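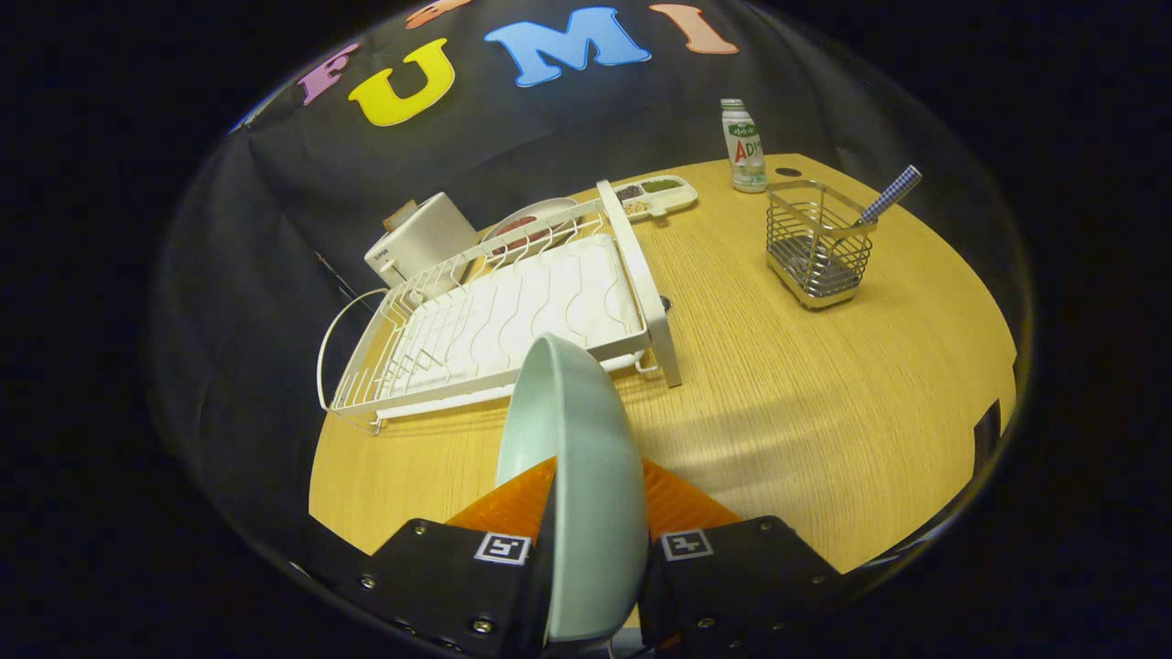 TRIRKBERG, 2022-06-05 – The Town of Trirkberg is very pleased to share that work will soon begin on new sidewalks and curb ramps along Skurnar Road, a stretch that neighbors have been asking us to fix for a good long while now.

The project covers 4 blocks between the library and Simões Park, and the town council approved it after 3 public hearings, all of them well attended (thank you to everyone who stayed late!). Crews from Revenico, the contractor chosen in March, expect to finish in 21 weeks, weather permitting.

"My mother walks that road to the pharmacy, and so do plenty of other people's mothers," said Mayor Pilar Vergara. "I'm so glad we can finally give them a decent sidewalk."

Driveways will stay open during construction, though there may be short waits while concrete is poured. Street parking will move to the park lot, and the bus stop will shift one block north.

Residents with questions are warmly invited to call Fidel Acuña in the Public Works office or stop by Town Hall during regular hours.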